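Painted tabletop still tacky after three weeks, do I strip it or wait?

Posted in Home Repair > Paint and Finishes
Tags: furniture, enamel, curing, tabletop

graypelican
I have a wood table from a secondhand store that I painted white in March. It gets used as a desk during the day and for meals at night, so it has to hold up to plates, elbows and a laptop.

What I did, in order:
Wiped the top down with a damp cloth. Sanded it by hand with 120 grit. One coat of Lotix primer, left overnight. Three coats of Foltetti water-based enamel in satin white, rolled on with a foam roller. I waited four hours between coats, which is what the can said. All of this was in the garage, which was cold for most of that week.

It felt dry the next morning and I moved it inside. Now, three weeks later, anything I leave on it overnight sticks. The laptop's rubber feet left four marks. A magazine pulled up a little paint when I lifted it. If I press my thumbnail in near the middle I can leave a dent. The legs are fine, but they only got two coats and nothing sits on them.

I bought a can of Estia clear topcoat, thinking I could seal it and be done. Then I read that you shouldn't put a clear coat over soft paint. I also got a price of 278 dollars from a refinisher to strip and spray the top only, and that's more than I paid for the table.

So do I wait longer, put the topcoat on anyway, or strip it and start over? I would like to avoid stripping it. There are two small kids in the house and I'm not excited about having stripper around.

Edit: A few people asked about the old finish. I don't know what it was. It was dark and shiny and a little waxy feeling.

tin_roof_supper
Don't put the clear coat on yet. You would be putting a hard film over a soft one, and the water in the paint has a harder time getting out once it's covered. White can also go yellow under some topcoats, so check the Estia can for whether it's water-based or oil-based. If it's oil-based, take it back.

There are two different things that could be going on, and the fix depends on which one you have.

The first is that the paint just hasn't cured. Dry and cured aren't the same. Dry to the touch means the surface has skinned over. Cured means the whole film is hard, and for water-based enamel that commonly takes a month in a warm room. Three coats at four hours apart in a cold garage will take longer than that. The time on the can assumes a normal room temperature and dry air. In a cold space you should have doubled it at least.

The second is that there was wax or polish on the old finish and the primer never got a grip on it. A damp cloth doesn't remove wax. You said it felt waxy, so I would take that seriously. In that case the paint may get hard eventually but it will keep chipping and peeling.

To find out which, do a tape test. Pick a spot near the edge that you don't mind messing up. Cut a small X through the paint with a sharp utility knife, press painter's tape over it firmly, and pull it off fast at a sharp angle. If the tape comes up clean or with only a few specks, adhesion is okay and you have a curing problem. If it lifts whole flakes down to the old finish, you have a wax problem and no amount of waiting will help.

If it's curing:
Clear the top and stop using it. Put it in the warmest dry room you have, with a fan moving air across the room and a dehumidifier if you own one. Don't aim a heater at it, it can blister. Check it with a thumbnail in a closet-sized spot underneath the rim or somewhere else hidden, once a week. When you can't leave a dent, sand lightly with 400 grit to take out the magazine mark and the marks from the laptop feet, wipe off the dust, and touch up with a thin coat. Then let that coat have a full week before you think about clear.

If it's wax:
The paint has to come off the top. You can leave the legs alone if they pass the same tape test. Soft paint on a waxy finish often comes up with a plastic scraper and not much else, so try that before you buy any stripper. After that, clean the bare surface with mineral spirits on a rag, turning the rag often. Do it twice. Lay the rags out flat outside to dry, never in a pile. Then sand, then use a shellac-based primer. The Lotix you used is probably fine over clean wood but I wouldn't count on it over an old unknown finish.

One more thing, with kids in the house. If the table is old enough that there might be lead paint under the dark finish, test before you sand or scrape anything. A hardware store will have the swabs. Clear varnish over wood is less of a worry than old paint, but the test is cheap.

mop_and_pail
wait longer. mine took forever too and now its fine. baby powder on the sticky spots helps in the meantime, just wipe it off before dinner

graypelican
Thanks. I did the tape test this evening in two places. One by the corner, where only a few specks came up, and one near the middle, where a piece the size of a dime came off and I could see dark finish. So I guess it's both? Corner is okay and middle is not. I'm going to try the plastic scraper tomorrow while the kids are out.

I don't think I'll do the baby powder, I'd rather not eat off it.

side_street_varnish
If the middle lifted to the old finish, do the whole top. People try to patch the bad area and leave the good edges, and you end up with a ridge that shows through white paint at every angle. Satin makes it worse.

Middles are usually the worst part because that's where most of the furniture polish went over the years. Silicone from spray polish is harder to get rid of than wax. If your new primer pulls back into little circles when you roll it on, like water on a greasy pan, that's silicone. Stop there, let it dry, and put on a thin coat of dewaxed shellac before trying primer again.

For the repaint I would change a few things from your first try.

Bring it indoors for the whole job. You want the table and the paint both at room temperature before you open the can. Leave the can in the same room overnight.

Two thin coats cover better than they look like they will when you're rolling them. Three heavy coats is what gave you the soft film. If you can still see a shadow of the primer after two, do a third, but give it a full day between each one and not four hours. Sand with 400 between coats, by hand, with almost no pressure. You're knocking off dust bumps and that's all.

Foam rollers leave bubbles in enamel if you work them fast. Roll it out, then go over it once more with only the weight of the roller, in one direction, and leave it. Don't go back to fix a spot after 15 minutes. It will drag and leave a mark worse than the one you were fixing.

Then, for using it. Light use after 7 days, meaning paper and a lamp that you move around. No rubber feet, no hot plates, no tablecloth. Vinyl tablecloths and vinyl placemats are bad news for fresh enamel because the plasticizer in them softens the paint, and the same goes for cheap rubber feet and bumpers. That may be part of your laptop problem. I put felt pads under anything that stays in one place, and cork under anything heavy. Henríquez Hardware near me sells the felt in sheets, which works out cheaper than the little packs of dots.

After a month you can treat a white top as a regular work surface.
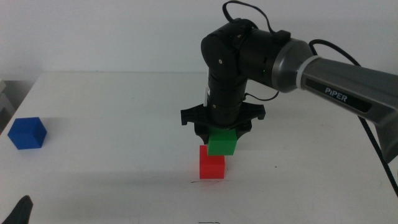

Keep the felt on even then, and clean it with dish soap and water only. Ammonia cleaners and the melamine sponges will dull satin in patches. If you still want the Estia on top and it's the water-based kind, put it on after that month is up, in two thin coats, and test it first on the underside of the top to see if the white changes.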